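Door Hardware on the Cerkwood Sedan: How Many Survive and What Fits Them
Student project report, Automotive History and Restoration

1. Background

The Cerkwood was a four-door family sedan built in small numbers at the Trukumau plant. Our class has the use of one body shell, which came to the shop without its inside door handles or window cranks. My project had two parts. The first was to find out how many cars were built and how many are still known. The second was to work out which replacement parts would fit the shell.

2. Production and survival

The plant ledger lists 1,416 sedans over three model years. Of these, 967 had the standard trim and the rest had the better interior with chrome cranks. The ledger does not split the better trim by color or by engine, so I could not go any further with that.

The owners' register has 412 cars on it. I think this is a fair count of the cars people care about, but it leaves out shells and parts cars like ours. Wojciech Głowacki, who keeps the register, told me by email that he only adds a car when he has a chassis number and a photo of the plate. Our shell has the number stamped on the firewall but the plate is gone.

3. Round parts and mounting points

The window crank turns on a splined shaft, and behind it sits a round plate that keeps the crank from rubbing the door card. Later cars used a different plate with three locating points, and this is where most wrong orders come from. 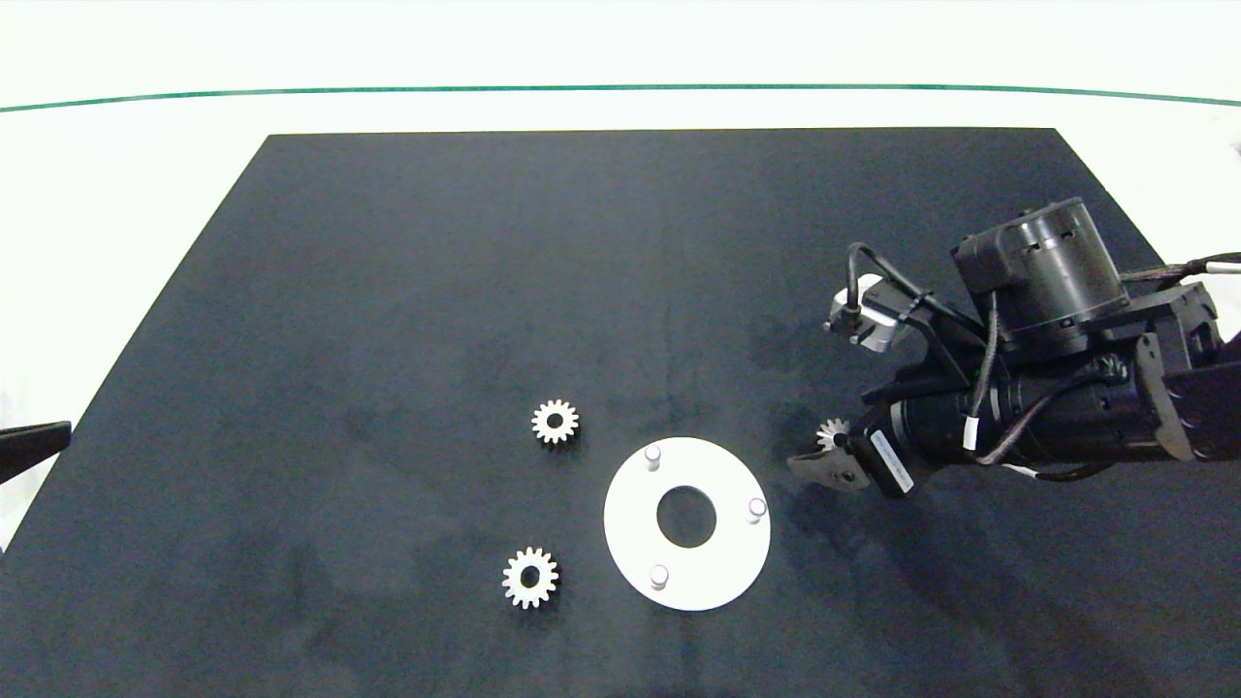
Figure 1. White ring with a center hole and three upright pegs.

I measured the door shell in three places and got the same spacing each time. The early plate fits with no changes. The late plate needs new holes in the door card, and I would not do that on an original card.

4. Sources for parts

I wrote to two suppliers. Hauser sells new cranks for the early cars, cast from an original. Tuditz sells used parts only and sorts them by year, but the years on the bags were wrong in two of the five sets I ordered. I sent those back and got the right ones the following Wednesday.
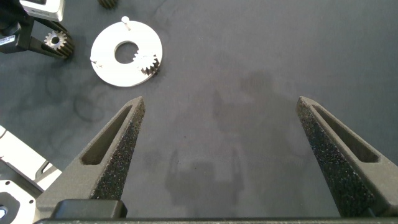
The inside handles were the harder part of the job. The Cerkwood handle has a smooth back, and with a worn spring it slips under the hand before the latch lets go. Some owners glue a strip of rubber to it. A rough surface would grip better – the gripper fingers in the picture have a speckled, sandpaper-like coating on their inner faces, and a thin pad of that sort on the back of the handle would be out of sight with the door closed. I did not test this, and it would not be correct for a show car.

Replacing the spring is the proper repair. The spring from the later sedan is the same length and one coil stiffer. It went in without trouble on both front doors.

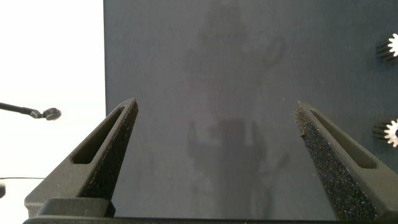 5. Cost

The full set of four cranks, four plates and four handles came to $654 before shipping. The cranks were more than half of that. Used handles were cheap, but two needed to be replated and the quote for plating is not in the total.

The work was finished in February except for the left rear door, where the regulator is seized.
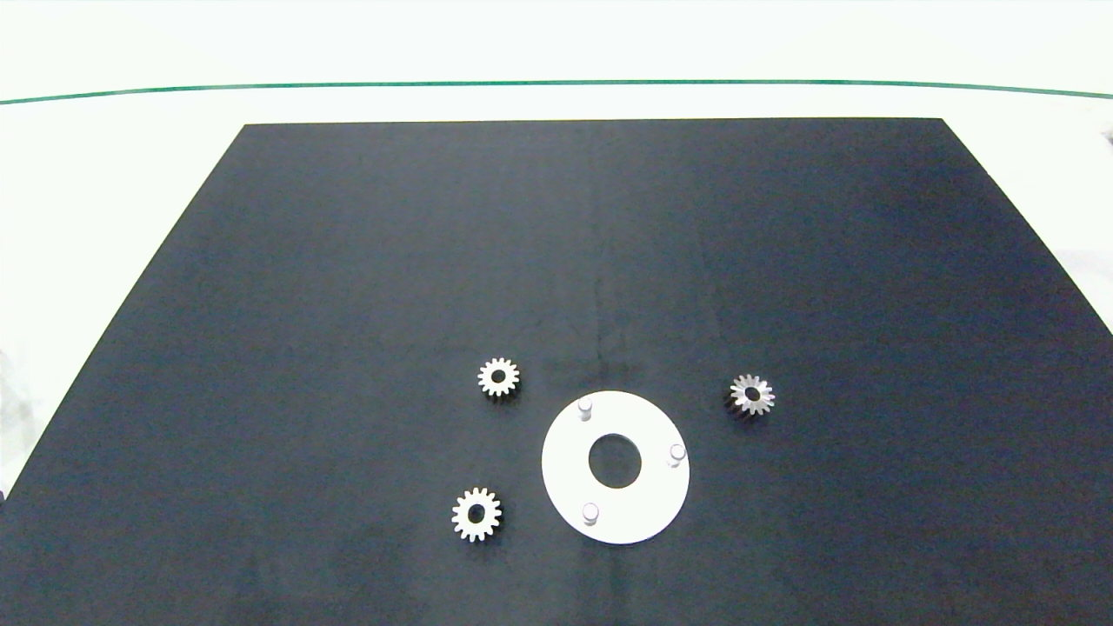

6. Remaining work

Free or replace the left rear regulator. Get a quote for the two handles. Send the chassis number to the register with a note about the missing plate. The parts list and supplier letters are in the project binder.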